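## 4. Steaming buns (and getting them out in one piece)

If you've made it through section 3, your cooker base is rinsed, the basket has been washed, and you've figured out which way the basket sits. Good. Now for the fun part!

I wrote this section after a long back-and-forth with Trevor Després, who cooks on the same kind of electric steamer I do and disagrees with me about nearly everything except buns. Where we couldn't settle it, I've put both ways in.

### 4.1 Before you switch on

1. Put the steamer on a flat table with some elbow room on both sides. You want space for the lid on one side and a plate on the other. I keep the lid on the left and the plate on the right, and I'd flip that if you're left-handed.
2. Pour water into the base, well below the bottom of the basket. If the water touches the buns you get soup with bread in it.
3. Set the basket on top and press down lightly. It shouldn't rock.
4. Put the buns in with gaps between them. Four is my limit for a basket this size (Trevor does more, and his come out stuck together, and he says he likes them that way).

**Note:** Bare metal is fine for buns with a dry, firm bottom. For soft or sticky dough, cut little squares of parchment. Don't line the whole floor of the basket, though, or you'll block the holes and the steam has nowhere to go.

### 4.2 Steaming

1. Lid on, then power on, then turn the knob up.
2. Once you see steady steam, start your timer. Store-bought buns that are already cooked need 10 minutes from the fridge. Frozen ones take longer, so follow the bag.
3. Leave the lid alone! I know. I peek too, and every time I do it adds to the wait.
4. Turn the knob back down and let everything sit for 2 minutes with the lid still on. Homemade buns especially can wrinkle if you skip this.

**Caution:** Steam burns are nasty and quick. Tilt the lid so it opens away from your face, and keep your wrist out of the way.

### 4.3 Taking the buns out

1. Lay the lid flat on the table, handle up. I used to lean it against things and I have replaced one lid already.
2. Have the plate right next to the pot before you reach in. A big round one is best, so you're not stacking warm buns on top of each other.
3. Go in from straight above and lift one bun at a time, gripping low on the sides.
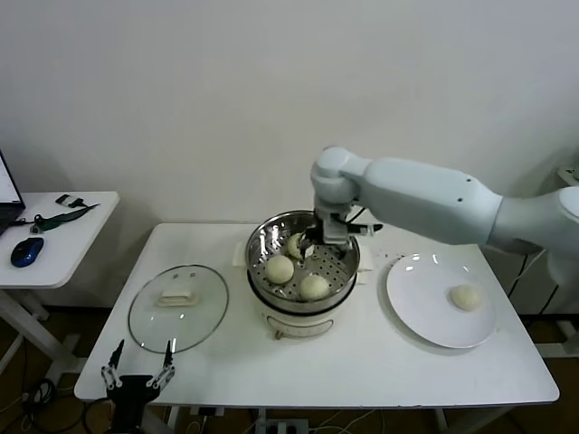 4. Squeeze just enough to lift. A fresh bun dents if you so much as look at it funny, and the dent stays. If one sticks, slide a thin spatula under it instead of pulling.
5. Start filling the plate from the far side and work back toward the pot, so you never have to reach over buns you've already moved.

Trevor's way is to lift the entire basket off with oven mitts and carry it to the plate. It's faster, I'll give him that, but it drips all over the table and you've got an open pot of hot water sitting behind you. I stick with one at a time.

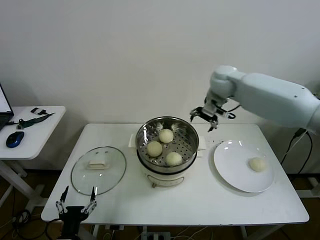 If you're not eating them all right away, leave the extras in the basket, power off, with the lid set on slightly crooked. They'll stay warm for a while without getting soggy. After that they go in a container in the fridge, and you can steam them again the next day from step 4.2.

### 4.4 Wiping up

- Unplug first, and let the base cool all the way before you tip out the water.
- Scrub the basket holes with a soft brush. Dough dries in there like cement.
- Dry the lid standing up in the dish rack, and get a cloth around the rim where water likes to hide.
- Never dunk the base in the sink. Damp cloth only, and go easy around the knob.

Descaling is in section 5. If your water's as hard as mine, read it sooner than you think you need to.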